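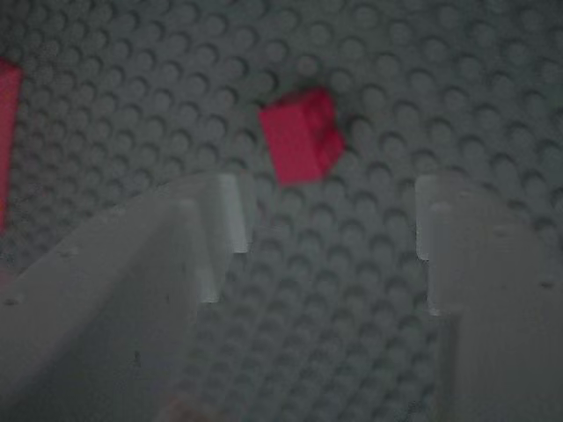
The Benham open day is a yearly public demonstration of robot assembly held in August at the Posus workshop in Fandham. Admission free. It grew out of a student evening and is now the main occasion on which the workshop shows its manipulation work to people outside the field. The last one drew about 300 visitors, most of them families from Fandham itself.

Background

Posus was set up by Naveen Kanaujia, previously a maintenance engineer at a packaging plant, and Aoi Ueda, who wrote the control software and still does. Early work was on bin sorting. Brick assembly came later, first as a test for fingertip design, then as a project under its own name, Bucur. Toy bricks are cheap, the fit is tight, and a bad placement shows right away — useful for a crowd as well as for the engineers.

Demonstration

Doors open at 11 in the morning. The arm runs in two sessions with a lunch break between. Work is done on a gray studded plate with small red bricks, using a parallel gripper with pale plastic fingers. The tips are stepped, an upper tab and a ledge set back below it. Bricks are often left askew to the stud rows, so the gripper has to turn to match before closing. Picking up a skewed brick is generaly the slow part. Pressing down is quick, but noisier than people expect.

Visitors may place a brick anywhere within reach while the arm is parked behind the line. Children under eight need an adult with them. Between sessions Ueda gives a short talk at the bench, questions taken at any point, and Kanaujia passes worn fingertips around the room.

Fingertips

The tips are made in the workshop and changed when the edges round off. Earlier versions were flat-faced and tended to let a brick pivot in the grip. The stepped shape was adopted during the Bucur project and has been kept, with small changes, ever since. Files for the older flat version were given out on paper at one open day, an arrangment later dropped.

Reception

Local coverage has been friendly but thin. A regular complaint is the view — the bricks are small, and from the back row not much can be seen. A raised bench was added in response. Parking remains poor, visitors are told to use the station lot and walk.

See also: Bucur (project); Posus; Fandham, culture and events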